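Notes for the Saturday slot, 30 minutes including questions. Talk slowly. Water is on the left.

Slide 1. Title. Say hello, thank Hyun-seo Ji for the invitation, get the name of the airplane right: Meltex Turance. Two words. The man who introduced me last time called it the Terrace.

Slide 2. What they wanted.
In November the ministry asked for a mail plane that could also carry passengers, land on grass, and be fixed by a farmer. Meltex had never built an airplane with more than one engine. They said yes the same afternoon. Pause here, people usually laugh.

Slide 3. Šindelář.
Chief designer. Came from gliders and never forgave engines for existing. His first drawing had the two engines so close to the cabin that the propeller tips passed a hand's width from the front seats. His note in the margin reads "passengers to be seated further back." Read it out in a flat voice.

Slide 4. The wing.
Long, thin, lovely, and too big for the hangar door. The door is the reason the outer panels come off. Later brochures called this a feature for storage in small airfields. Don't rush this one. The bolts matter later.

Slide 5. First flight.
Pilot was Radomír Holub. He took off at 6 in the morning to avoid spectators and found most of the town standing by the fence. Up for 2 circuits, down again. His report is a page long and most of it is about the seat. The part on handling says the rudder "may be connected to something." It was, but with too much slack in the cable. Fixed in a week.

Slide 6. The numbers.
The order was for 1000 aircraft. Let that sit. They built 137. The rest of the order was canceled when the mail went to the railroad, which had been carrying it perfectly well all along.
If somebody asks about the export version: one went to Arnamance for trials on floats. It floated. I have found no paper saying it left the water.

Slide 7. The bolts.
Back to the removable panels. Crews took them off every night, put them back every morning, and the holes wore oval. By the second winter the wings had a click in them. Mechanics shimmed the bolts with strips cut from food tins, and the factory, after some months of disapproving letters, issued an official strip. It was the same thickness as the tins and cost more.

Slide 8. What's left.
A fuselage without wings, a pair of wings from a different airframe, and a shed full of spare rudders. The two halves don't fit together, on account of the holes.

Questions. Someone will ask if it was a good airplane. Holub kept flying them for years and complained about the seat each time, so take that as you like. Leave the drawings on the table by the door for anybody who wants a closer look, and collect them before lunch.

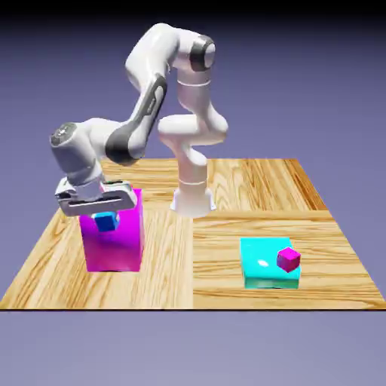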